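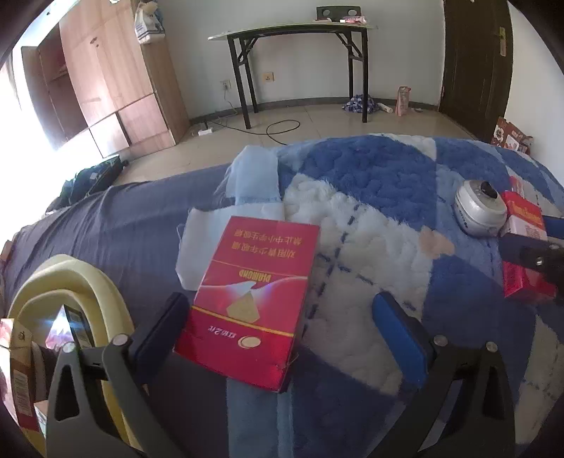 Despina Nistor thought we should start with the quilt raffle and leave the parking for later, as the parking always eats the evening, and so that's how we did it. I'm writing these up on Friday with a cup of tea and my own handwriting to fight with, so if I've got you wrong, shout.

**Flatlow Street Residents — September meeting**

We got going at 7, more or less, once the folding chairs had been found. Last month's minutes were read and passed with one fix: the drain is outside the bakery, and I had put it outside the dentist. Sorry to the dentist.

**Raffle**

The quilt goes first prize, everyone was happy with that. Filip wanted it split into two draws so the kids could have their own, and we went back and forth on it for ages (I had a lot of sympathy with him, my two never win anything!). In the end it stays one draw, with a separate lucky dip table for under-tens. We're printing 300 tickets. Last year we ran short and ended up tearing pages out of my notebook, and I'd like my notebook left alone this time.

Second prize is still open. Braso, the hardware place on the corner, offered a voucher but hasn't said how much. Filip will ask again.

**Money**

We have $100 set aside for the block party and haven't touched it. Despina would like half of it to go on lights for the alley. I said lights are great but we still have to pay for the tables — and the tables aren't getting cheaper. We didn't vote. It comes back next time with real prices, and Despina is going to get those from Braso and from the big store out on Jenden Road so we can compare.

**Parking**

So, the parking. The sign at the Jenden Road end has been turned around again and now tells people they can park in the bus stop. Two neighbors have had tickets. There was a long talk about whether we can fix it ourselves with a wrench, and I'm putting down that the meeting did not agree to that, whatever was said in the hallway afterward. I'll call the city on Monday morning and keep calling.

Somebody also asked for a loading spot outside number 7. People were split. The family there has a delivery most days and the van blocks the whole street, but it would cost us a regular space and we're short as it is. I'm going to knock on their door and just ask what would help.

**Block party**

Same stretch of street as last year, from the mailbox down to the big maple. Music stops at nine. Filip's cousin has a grill we can borrow if we pick it up and bring it back clean, and that second part got said twice while looking in my direction. Fair enough.

We need people for setting up and for taking down. Plenty of names for setting up, hardly any for taking down, so please add yours to the sheet in the laundry room.

**Other bits**

The book swap shelf is leaning and needs a bracket. I have one and will bring it.

The green recycling bins go out the night before now, after dark is fine.

Lost at the last meeting: one gray glove, left hand. It's on my windowsill.

Next meeting is at my place, same time, and please use the side door because the front one sticks.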